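The Trial Period

The Jondamik kit cost 890 to rent for a month, and the shop in Fosorville could not afford to buy one outright. I had until the end of April to write the review. Gallegos, the magazine, paid 395 for a review and wanted it plain: what it does, what it costs, whether a small shop should bother.

I started each morning at six, before the phones. The manual said to bring the arm up slowly and let it look at the wall first. It liked a blank wall. I drank my coffee and watched the wrist view on the laptop. 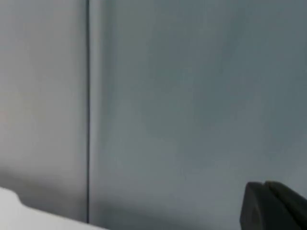
My father had run the shop for most of his life with a bench, a radio and a box of hand tools. He would have asked what the thing was for. I had an answer ready for him, the way I still did for most things. It was for moving small parts from one place to another while a person did something else. He would have said that he had a son for that.

The manual was 668 pages. I read the part about the gripper twice and skipped the part about networks. On the phone, the man at Jondamik asked if I was comparing it with the Hurnetti. I said I was. He said the Hurnetti was a good machine, and then he was quiet, and I could hear him typing.

By the second week I had stopped using real parts. I had dropped too many of them behind the bench. I went over to a red cube and my mother's bread basket, and I wrote down every attempt in a school notebook.
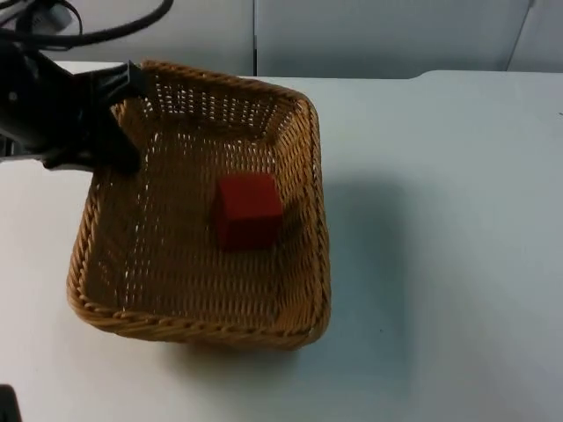
She came in at noon with soup and stood by the door in her coat.

"Is that my basket?"

"I'll bring it back."

"Does it know to be careful?"

I told her there was a setting for force, and that I had it turned down low. She watched for a while. She asked what it cost to keep, and I said almost 3000, with the service plan. She nodded and put the soup on the filing cabinet.

"Your father would have bought it," she said. "He would have complained the whole way home."

After she left I opened the notebook to a clean page, wrote the time at the top, and started the next run.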